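Low-altitude tracks drop from the Luik display at Tindstead fuel terminal
Status: Closed
Component: Air surveillance / track fusion
Severity: High

Summary

The Zener radar head on the north side of the terminal detects small, slow targets and sends them to the fusion server. The tracks show on the server's input page. They then fail to appear on the Luik operator display, or appear and drop before the guard force can classify them. Larger and faster aircraft on the civil corridor display normally. The fault is intermittent and was first logged by the night shift in January.

Equipment in the path

Zener radar head, north mast
Zener interface unit in the equipment cabinet at the base of the mast
Fiber run to the control building
Luik fusion server, primary and standby
Luik operator display, two positions
Brallar time server in the control building

The terminal's perimeter cameras and gate alarms use a separate network and were not affected at any point.

Symptoms as reported

A test drone flown along the north fence at low speed was visible in the raw radar view for the whole flight. On the operator display it appeared as a tentative track, disappeared, came back with a new track number, and disappeared again. By the end of the flight the fusion log held 17 track numbers for one drone. The alarm rule for the tank area never fired. It needs one confirmed track inside the zone, and no single track number lived long enough to be confirmed.

The operators restarted the display client. Tracks were stable for the rest of that shift and then the fault came back. The restart is now thought to have had no effect.
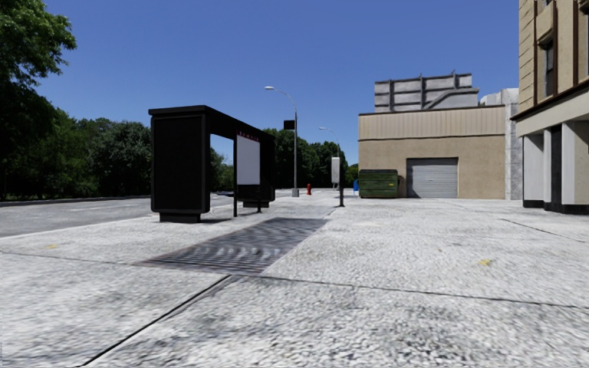

Does the fault affect the alarm output to the military liaison desk?

The liaison feed carries confirmed tracks only, so any track that fails to confirm on the Luik server is also missing from that feed. Until this ticket is closed, the shift supervisor should phone in any low-altitude sighting and should not assume the desk has it on screen.

Initial checks

Power and temperature on the mast cabinet: normal, no events.

Fiber link: no errors on either end. The light level matches the commissioning sheet. Swapped to the spare pair anyway and left it there for one shift. No change. Moved back.

Radar head self-test: pass. The vendor tool reports clutter map valid and the sector blanking table loaded. One blanked sector is defined, 40 degrees wide, facing the flare stack. This matches the approved site plan. The test flights did not enter the blanked sector.

Fusion server load: low on both machines. Failed over from primary to standby and repeated the test flight. Same result. Failed back.

Track capacity: the license allows 80 simultaneous tracks. The highest count in the log is well under that, even with gulls coming off the settling pond in the morning. Capacity is ruled out.

Minimum speed filter: this was the favorite theory on shift, and it took up most of a day. The filter was lowered in the Luik rule editor, then turned off. With it off the display filled with birds and waves of vegetation clutter, and the test drone still broke up. Filter restored to the approved value. Please do not lower it again without a change request. 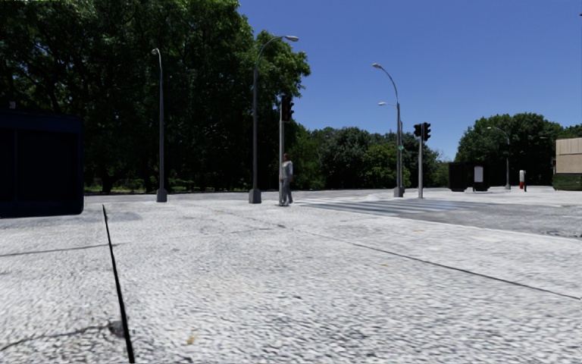
Posted by Binta Osagie, surveillance systems, Tindstead
Filed under: Radar and track fusion

Taking over the ticket from the shift log. I pulled the raw messages off the interface unit and compared them with what the fusion server wrote to disk for the same flight. Every plot the radar sent was received. Nothing is lost on the wire. The server is discarding plots after it receives them, and it gives the same reason code each time: stale input.

The Luik server rejects any plot whose time stamp is more than 2 seconds behind its own clock. The setting is there to stop old data from dragging a track backward after a link outage. It is a factory value and had not been changed.

Comparing the stamps, the plots from the Zener head were arriving behind the server clock by an amount that wandered. Sometimes it was inside the limit and sometimes outside. When it was inside, the tracks were good. When it drifted over, every plot from the head was dropped until it drifted back.

That leaves the matter of why the corridor traffic looked normal. Those aircraft carry transponders and are also received on the secondary feed, which enters the server by a different route and has its own time stamp. The fusion engine kept those tracks alive on the secondary data alone. A drone has no transponder, and the radar head is its only source. The display gives the operator no sign that a fused track has lost one of its two sources, and I have raised that with Luik as a separate request.

Cause of the drift

The interface unit is supposed to take time from the Brallar server in the control building. Its configuration page showed the correct address and a green status. The status only means that the address has been entered and answers a ping. It does not mean that the unit has accepted time from it.

The detailed log on the unit showed time requests going out and no replies coming back. The firewall between the mast network and the control building had been replaced during the December maintenance period, and the rule for time traffic was not carried across. Ping was allowed, time was not. The interface unit dropped to its internal oscillator and has been free-running ever since. The wander follows cabinet temperature: it is worst before dawn, which fits the night shift seeing it first.

The unit has a setting named "step on restart." With this enabled it takes its time from the radar head's maintenance port at power-up. That explains the good shift. A technician had cycled the cabinet breaker that same evening while changing a fan filter, and the clock started close to correct. The display restart happened soon afterward and got the credit.

Corrective action

1. Added the firewall rule for time traffic from the mast network to the Brallar server. Change request approved by site security before the rule was loaded.
2. Confirmed replies in the interface unit's detailed log.
3. Forced a resync and waited for the offset to settle. Do not do this while a track is being worked — the step breaks every live radar track at once.
4. Repeated the same steps for the standby interface unit, which had the same fault and had not been noticed. It was not in service.
5. Left the stale input limit at its factory value. Raising it was suggested in the shift log. It would have hidden the fault and shown targets behind their true position.

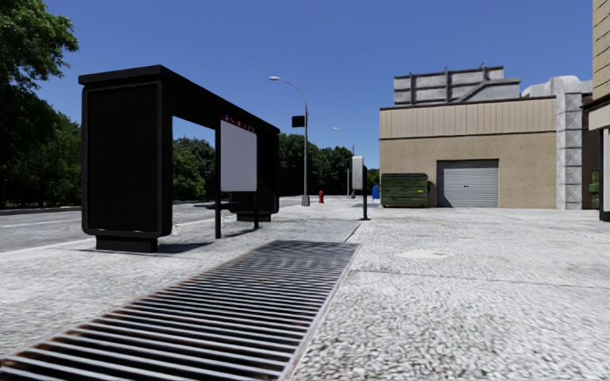
With the clock corrected, I asked for the north fence flight to be repeated at the same height and speed. The drone held one track number from first detection to landing. The tank area alarm fired on entry and cleared on exit, and the liaison desk confirmed by phone that the track was on their screen. We repeated it from the river side with the standby server in control and got the same result.

I also ran the flight before dawn, at 5 a.m., with the cabinet at its coldest. Offset stayed flat.

Follow-up items

Monitoring: the Luik server can raise a maintenance alert on the count of rejected plots. It was off. It is now on, and goes to the duty engineer's phone and the second operator position.

Documentation: the firewall replacement checklist tested ping to each device and nothing else. I have added a line for time service, to be read from the device's own log and not from its status light.

Zener has been told that the green status is misleading. They replied that it works as described in the manual. It does, in a footnote. I have asked for it to be treated as a feature request.

Open question for the south mast: it runs an older interface unit with no detailed time log. The offset can only be worked out by comparing plots at the server. I did this once by hand and it was good. A script for it is in the shared tools folder, and south mast readings go in the weekly sheet until that unit is replaced.

The phone-in instruction for low-altitude sightings was withdrawn after the third clean flight. Shift supervisors have signed for it.

Ticket closed. Reopen under the same title if the stale input code shows up again on either server, and attach the interface unit log before cycling the breaker.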